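Home > Robotics > Learning from Demonstration > Data Collection

Vanity-top demonstration gathering

Vanity-top demonstration gathering is a way of collecting examples for robot learning in which a person guides an arm through small tidying and handling jobs at a bathroom sink. Each run is recorded as a demonstration, and the demonstrations are later used to train a control policy -- a program that looks at camera pictures and decides how the arm should move next. The bathroom counter has become a favorite setting for this work, and it is a wonderful one: a small surface, a fixed faucet in the way, and a crowd of bottles and jars that all want to be held differently.
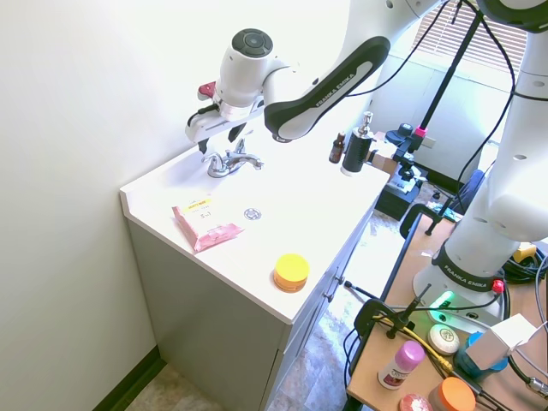
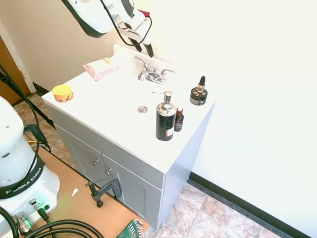

A Franka Emika arm at a vanity with a chrome two-handle faucet, toiletries on the countertop.

Background

Early work on learned grasping mostly used plain tables and blocks. Bathroom items were slow to catch on, partly because so many of them are awkward. A pump bottle is tall and tips over when bumped near the top. A pack of wipes sags and changes shape in the fingers. A short jar offers a nice round lid but little height, so the fingertips must come down close to the counter. Put these together on one surface and the arm has to learn a surprising range of motions within a few inches of each other.

The Trastine collection, one of the better known sets of this type, began with a single vanity and a short list of tasks. It grew to 400 demonstrations across 22 tasks, and its notes on operator practice are still passed around by people setting up their first station.

Station layout

A station is usually a real vanity cabinet placed within reach of one or more arms, with no plumbing connected. The arm base is bolted to something heavy, and the cabinet is clamped or braced so that it can't creep during a session. Even a small shift spoils the match between early and late recordings.

Fixed cameras watch from the side or from above, and many stations add one at the wrist. The fixed views show where everything is. The wrist view is the one that shines in the last moments before a grasp, when the arm itself often hides the object from the other cameras. Shiny faucets and white countertops throw glare, so operators check exposure whenever the daylight changes.

Recording a demonstration

The operator sets out the items, starts the recording, and drives the arm by hand controller, by a second "leader" arm, or by pushing the arm directly. At Citbridge the rule is to pause briefly at the start and end of each run, which makes trimming much easier. Typical tasks include:

- moving a bottle from one side of the faucet to the other
- picking up a soft package and setting it down flat
- placing a small container on top of a larger one
- turning a faucet handle

Runs tend to be short. The Harries protocol throws out anything longer than 34 seconds, on the grounds that a long run usually means the operator hesitated, and hesitation is learned as readily as skill. Other groups keep slow runs if they contain a good recovery. A dropped jar that gets picked up again can be a real treasure -- a policy trained only on perfect runs has no idea what to do once something slips.

Variety

Layouts are changed often. In the Trastine notes the items are moved after every 5 runs, and the mix of items is changed between sessions. Brorach goes further and shifts the cabinet itself a little between sessions, then recalibrates the cameras. Clutter is left in on purpose in both sets, so that the policy learns to reach past things it has not been asked to touch.

Labeling

Each run carries a task name, an operator code, and a mark for success or failure. Some sets add a plain sentence such as "put the wipes next to the faucet," which lets the same recordings be used for policies that follow spoken or written requests. Wording is best gathered from several people, as one person's habits show up quickly. Trastine has "bottle" almost everywhere, while Citbridge labels use "pump," "dropper," and "soap thing" for items that would all be bottles to someone else.

See also: teleoperation, imitation learning, grasp planning

Filed under: Robot Learning, Datasets, Household Tasks
22 shares | 5 comments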